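Vuden Demo Packs: a lot of clicking for what you get

I've been burned before by software that promises to hand you training data for a robot arm, so I went into Vuden with my arms folded. The pitch is that you buy a pack of simulated tabletop tasks, steer a virtual arm through each one yourself, and save every run as an example a learning system can copy. Pick things up, put things down, repeat. The company's page says you'll be "policy-ready by Friday." I wasn't.

Setup went fine. It installed in 20 minutes, found my controller, and put me in a tutorial that I skipped after the second pop-up. The basic pack has 3 tasks. I spent most of July on the block one, because if a tool can't get you good examples of an arm picking up a block I don't much care how it does with drawers.

Let me give it credit for the controls. The arm follows your hand without much lag, and there's a slow mode for the last bit of the approach that I ended up using on every run. You can throw out a bad take with one button. You can also rewind a few moments and take over from there, and the file marks where you did it, so you can drop those runs later if you don't trust them. I don't trust them, so I dropped them. Caldeira, which I used before this, makes you start over from zero.

Now the part that bugs me. Vuden counts a run as a success the moment the gripper closes and the block leaves the table. It doesn't care if you swung wide, hesitated, or came in three different ways before settling on one. All of that goes into the file with the same green check mark. A learner will copy the dithering right along with the grasp. I recorded 200 runs, went back through them by hand, and would have been embarrassed to train on a good share of those. There's no replay at double speed, by the way. You sit there.

Then there's the "1000 variations" claim on the box art. What you get is the block moved and turned, plus some changes to the light. The clutter stays put unless you drag it yourself. I want examples where the easy path is blocked, and I had to build those one at a time. The scene editor does at least save your layouts, once you find the button.

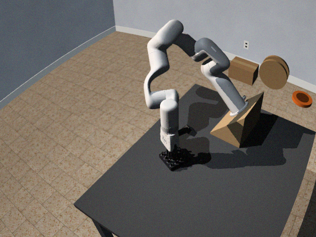
Domingo Toledo
Contributing reviewer, robot software

Getting down onto a studded block like this one is where I'd look hardest before paying. The studs and the angle of the block both matter when you're lining up the fingers, and the default camera is set too far back for that. Shadows are decent, and I leaned on them to judge height more than I'd like to admit. A second view from the wrist exists, but it's sold in the Lestance add-on. Charging extra for the view you need most is a lousy habit.

Export works. The files opened in my own training script with one renamed field, and the timestamps lined up. Support answered my question about the field in a day.

Would I buy it again? For a class or a first project, maybe, if you catch it on sale. For anything headed to a real arm, try the free version first, record one evening's worth, and watch every run back before you decide. I'm keeping my copy for the rewind button and going back to my own success check.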